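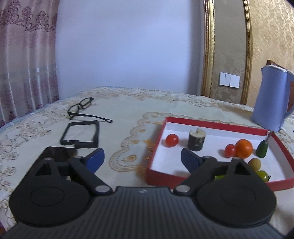

Ha-neul Lim writes that cold water and dish soap took a tomato stain out of her own embroidered cloth, and that most of the damage she has seen came from hot water used too early. The full thread is copied below.

Embroidered tablecloth and tomatoes, how do I protect it?
Posted by gada_617

I have a cream and mint tablecloth with beige flowers stitched down the side and a lacy-looking band near the edge. I like to keep it on the table all the time. I also put cherry tomatoes out in a shallow cardboard box, red outside and white inside, and one corner of the box is torn. Will juice get through to the cloth if a tomato splits? And if it does, what do I wash it with? The label is gone so I don't know the fabric.

Ha-neul Lim
Cardboard will soak up juice and pass it on, and a torn corner is the first place it leaks. Put a plate or a tray under the box, or line the box with wax paper. If you do get a stain, blot it, run cold water through from the back of the cloth, then work in a little dish soap with your fingers. Leave it 20 minutes and rinse. Don't scrub over the stitching, it pulls the threads up. Test the soap on the underside first because some embroidery thread bleeds. Dry it flat and check the spot before you iron. I did mine last November and had to repeat it 4 times.

seol
just use a plastic cover, clear ones are cheap

Nulto
Would not put vinyl over it long term. Mine trapped moisture and the cloth smelled. A bowl is easier than fixing the box. Tape on the torn corner holds for a while but it won't stop juice. If the cloth is old or was expensive, ask a cleaner before you try anything on it.

Last reply 10/04/2026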